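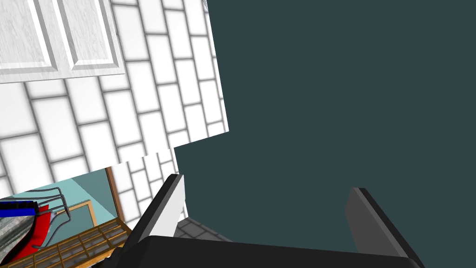
Does old grout need to be sealed again after a deep cleaning?

Cement grout does, once it has dried for a day or two. Epoxy grout can be left alone.

Hello everyone, and thanks for all the kind replies while I was away! I'm answering the September message below, which I've been meaning to get to for weeks.

> We moved into the Bristcombe house with white subway tile behind the stove and gray grout that drinks up every splash of oil. I scrubbed it with Brandska powder and it looks blotchy now. Did I ruin it? And is it worth paying for the Kuretti sealer?

I doubt you ruined anything. Blotches after scrubbing are very often leftover cleaner, so go over the wall with plain warm water, change the water more often than seems sensible, and let it dry overnight before you judge it. Mine took three rinses (and most of an evening, with the radio on).

As for the sealer, I've used Kuretti in two kitchens and was happy both times. Brush it along the joints, wait 20 minutes, then wipe the tile faces before it hazes – I forgot one corner and spent a long while buffing it with an old towel. A second coat is worth the bother near the stove. To check it later, put a few drops of water on a joint. If they soak in and the grout darkens, it's time for another coat.

Do write back and tell us how the rinsing goes!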